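Six weeks with the Korkier hand grippers

I bought the Korkier kit in April, after Temitope Onuoha let me try hers for an afternoon. It is a pair of hand-held grippers for recording demonstrations. You do a task with them, the system logs where each gripper went, and the recording goes toward training a robot arm later. I don't own an arm. I sell the recordings to a small company called Finstead, which is why I was willing to pay $888 for the pair.

Setup took me most of a morning. The printed guide skips the calibration step and sends you to a web page, and the page was written for the older model. Ngozi Nwachukwu at Korkier support answered my email in 2 hours with the right file. After that it worked.

Each gripper weighs 545 grams on my kitchen scale. That doesn't sound like much, but my wrists were sore by the third day. I now stop for ten minutes every hour.

My first job from Finstead was hanging mugs on a mug tree. I expected it to be easy. With your bare hand you feel the handle touch the hook and adjust without thinking. With the gripper you have to watch the handle the whole time and come in at an angle, and if you hold the mug too far out on the handle it swings.

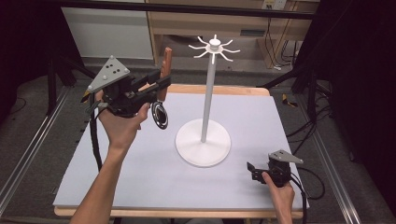

I kept 168 takes from that job and threw out plenty more. Most of the bad ones were my own fault, usually from rushing the last inch. A few were lost when the software stopped logging one side and gave no warning. Korkier says a fix is coming. Until then I check the log after every take, and it slows me down.

The cables are my other complaint. Each gripper has one, and they are a little too short for a big table. Sigrun Lindqvist uses the Olaniyan set, which is wireless, but she has to swap batteries at lunch and it costs a good deal more.

The jaws themselves are good. They close evenly and the trigger is smooth. I would buy the kit again at this price, though I'd wait for the software update if I were starting now. Next up is a folding job with dish towels, and I'll post again when I've done enough of it to have an opinion.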